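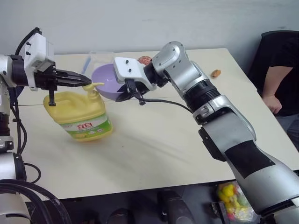

March 2, 2025. Entry concerning the working rules for the two-arm bench, second revision. The February rules were written when a single arm was in use, and several of them no longer cover what is done at the table. The main gap is the position of people during a run. The old text says only that the operator "shall remain clear of the arm", and gives no line or distance. With two arms above one white table, and a colleague seated at the right with a hand resting near the table edge, the word "clear" can be read in more than one way. The revised rule must state where a seated person may place their hands, and in which machine state.

Wording agreed with Yaqin Kong for trial:

Rule 1. While either arm is enabled, hands are kept behind the marked line on the table edge. The line is to be set 30 cm outside the furthest reach programmed for the session, and moved whenever that reach is changed. Where the table does not allow this, the chair is moved back and the edge is not used as a rest.

Rule 2. Objects are placed or exchanged only with both arms in hold and the hold confirmed aloud by the person at the console. A paused script does not count as hold. This was the point most often misunderstood in February.

Rule 3. The two grippers may not be sent to the same object unless the task sheet says so. For tasks with a pump bottle, one gripper is assigned to the pump head and the other is given its own area, normally the bowl. The assignment is written on the sheet before enabling.

Rule 4. Liquid containers are checked for a closed cap before the session and stood on a tray at the end of it. Any spill is treated as a stop, including a spill of plain water.

Rule 5. Cables along the arm are inspected by hand at full extension with the power off. A loose curve is permitted at the gripper if it cannot catch on the bracket. Cables at the base are to be kept out of the walkway.

Volodymyr Onyshchenko objects to Rule 2 as drafted. In his view a spoken confirmation is weak where the console operator is also the person placing the objects, and he would prefer a key switch held by whoever reaches in. The objection is accepted in principle. The Hetby controller has a spare input which could serve – the wiring drawing from Ridard is the old issue, however, and must be replaced before anyone opens the cabinet. Until then the spoken rule stands and no one works the bench alone.

Speed during trials remains at the reduced setting for the first 5 runs of any new task. The setting may be raised after that by the session lead, who signs the sheet. Yusof asks that the same limit should apply after a change of gripper fingers. Agreed and added.

Outstanding: storage of spare objects under the table (Gindimari room inspection asks for a lidded box); position of the second stop button, which should be within reach of the right-hand chair; new task sheet with a line for Rule 3. Draft to Kong for reading, then to be posted at the bench.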